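Center line wear vs. edge line wear on rural two-lane

Forum: Pavement and Markings
Topic started by gravelbase

gravelbase
The county is repainting the Lilham road in March and I have the draft spec. It calls for waterborne paint on the center line and thermoplastic on the edge lines. I would have expected the opposite. Center dashes on a two-lane get crossed at every pass, edge lines mostly get hit by farm equipment. Traffic count is 2,353 vehicles per day. Any reason to put the expensive material on the outside?

tackcoat_8
Run-off-road crashes. On an unlit road the edge line is what drivers follow when oncoming headlights wash out the center. Thermoplastic holds beads longer, so night visibility stays up. Paint on the center is cheap to redo.

gravelbase
Cheap per foot, yes. But the crew has to mobilize again for every repaint, and the spec says nothing about intervals. What width are they giving you on edge lines these days? Ours says 6 inches.

millings
6 is normal now. I disagree with tackcoat_8 on the material. If the shoulder is soft, the pavement edge ravels and takes the line with it. You pay for thermoplastic and lose it along with the asphalt under it. Fix the shoulder first. Also check the age of the surface – old oxidized asphalt needs a primer or the thermo will not bond.

For comparison, a road of the same class, continuous edge line and dashed center:

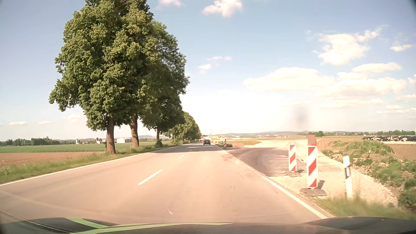 Two-lane with farmland on the left, tree shadow farther up.

On pavement that pale, contrast in full sun matters as much as bead retention. White on light asphalt washes out at midday whatever the material. Some agencies put black contrast behind the dashes. I would price that before upgrading the edge lines.

tackcoat_8
Contrast striping on a county road with that count? The budget will not carry it. And daytime contrast is not where the severe crashes are.

Bivik
We tested Nernano beads against standard on 100 feet of edge line. After one plow season the retroreflectivity readings were too close to call. The plow blade decides it. If Lilham gets snow, ask about recessed markings.

millings
Recessing on a thin overlay is asking for water in the groove.

Bivik
Depends on the depth and the mix. Ours has drained fine for 8 years.

gravelbase
It does get plowed. The overlay is thin, so recessing is probably out. I will ask for the shoulder condition survey and a repaint interval in writing, and post the bid tab when it comes in.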